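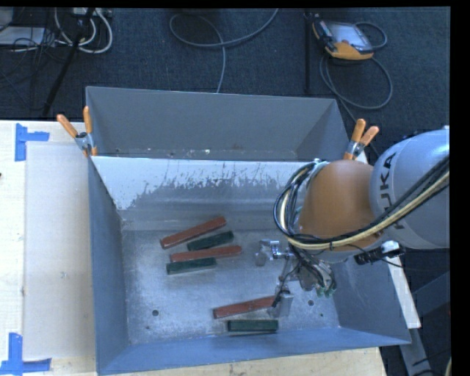 Highlife Horns, Retuned

Kobina Frimpong records brass at Trorkavlow with one microphone per player and no click track. His band, Asamoah, cut 12 songs there in January, each in a single room take. Tempos drift by design. The title song starts slow and picks up after the second chorus, when Korkor Essien's trumpet enters a third above the vocal.

Ewurabena Quartey wrote the lyrics, mostly in Fante. She sang them from a booth with the door open, so the horns bleed into her track. Frimpong left the bleed in at the mix.

The first pressing is 494 copies on the Guvwood label.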